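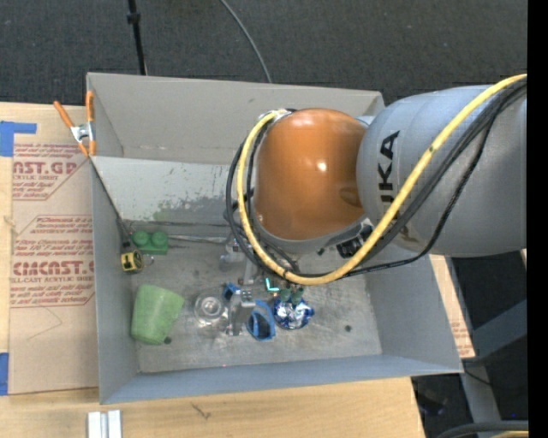 *The tray with the mixed small things, clamp on the left corner.*

Hello everybody on the list,

Thank you for the many answers to my question on sorting. I could not reply to each one separately, so I put my answers under the parts I quote. Sorry if I cut somebody's message too short.

> If I read you right, you tip everything into one shallow tray and then take it out by kind. We tried this at our place in Karau and the small round things always rolled to the far side and under each other. What do you put under the tray, and how high are the walls? Also, do you mix kitchen things with workshop things in the same load? I would keep them apart from the start.

First the tray. It is grey and shallow, with walls that lean at an angle, and I like the leaning walls very much. With straight walls a thin thing lies close against the side and you must scratch at it with your fingernail. With leaning walls you have a bit more room for the fingers. The thin metal rod is lying near the back wall in the picture, and this kind of thing was the worst in my old box.

Under the tray I have a sheet of tan cardboard, and then the wooden table. The cardboard protects the table and it costs nothing. The spring clamp with orange handles holds the upper left corner of the tray to the cardboard. Before I had the clamp, the tray walked over the table a little with each thing I took out, and by the evening it was almost at the edge. One clamp is enough for me. If your table is very smooth, maybe put a second one at the opposite corner.

The floor of the tray is already scuffed and there is a faint greenish mark along the back. I tried to wash such a mark from another tray and made it soft, so now I leave the marks where they are. Please do not use much water on anything that is like cardboard.

> keep them apart from the start

About mixing, I am not so sure. I did keep them apart in the beginning, in two boxes called "kitchen" and "other", and the second box became the place for everything. The boxes we get from the Grovura sale are mixed anyway. In this load there is a light green plastic cup, a clear glass cup, a yellow and black tape measure, a green toy block with two studs and a roll of tape with a blue rim. If I must first divide them in two boxes and then sort each box, I touch every object two times.

What I changed is the order. I write it here as I do it now, and I will be glad for corrections:

1. Glass goes out first, always. A clear cup is nearly invisible on a grey floor, and I don't want to drop a tape measure on it.
2. Then the big light things, for example plastic cups. A cup on its side can hide small pieces inside, so look into the mouth before you lift it.
3. Then anything round that can roll, like tape.
4. Tools and measuring things.
5. Toys. Blocks go to the toy shelf and I don't sort them by colour any more.
6. The remaining very small pieces and wrappers, at the end.

For number six I still have no good solution. Small cylinders and bits like this I put in a jar, and the jar is full again after each sale. If somebody has a better idea than a jar, please write.

> We have a list of 2,017 objects now and it takes more time to write the list than to sort. Is it worth it?

For me no. I stopped writing single objects and I write only the tray, with one word for what is mostly inside. My notebook is at tray 44 now and I can still find things again. But I understand that the people at Manríquez lend out their tools, and then you need to know each tool by itself. For toys and cups I would not do it.

One more question came about labels. I use the Zolulico paper ones, a pack of 700, and they stay well on plastic boxes but fall off from cardboard after some weeks. On cardboard I write directly with a thick marker - it is not so pretty, but I can read it from the door.

I have also a question to the list. How do you store rolls of tape after sorting? If I lay them flat, they stick to each other in summer. If I stand them on the edge, they roll away from the shelf. I thought to put them on a broom stick between two hooks, but then I must take off all the rolls to get the last one. Maybe somebody did this in a more clever way.

I will sort the next load on Sunday and I can try out one or two suggestions then, if they arrive before.

Many greetings, and thank you again for the patience with my long messages.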